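Simulation Cell Maintainer, Part Time
Drunside Robotics, Watwood office or remote

Drunside is hiring one person to look after the Dedell cell, our simulated kitchen with a single white arm. The job is 15 hours a week, starting in April. You would keep the arm model, the gripper and the counter setup in working order and repair them when a software update breaks something.
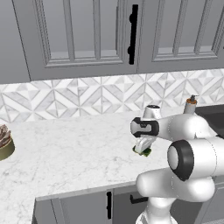

Arm setup takes up the largest share of the hours. You will check joint limits and home position after each update, then run the reach tests over the counter. Low poses need the most care. With the gripper down near the marble and a small green object between the fingers, an error in the wrist offset can put the fingertips through the stone. You log the offset, correct it and rerun the test.

The regression set has 3,000 grasps and runs overnight. Failed grasps are sorted by 9 in the morning.

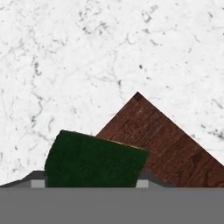

Gripper contact is the other main task. You will tune friction and pad stiffness and keep the collision shapes matched to the visible ones. The light gray pads on the inner faces of the fingers are the surfaces to check, one on each side of the green block. Clutter matters too, and a wooden block right behind the target is a typical case.

You need more than a year of work with a physics simulator and should be able to read a robot description file.

Send a resume and a short note on a fault you fixed to the Begum hiring desk by Friday. Applicants hear back within 14 days.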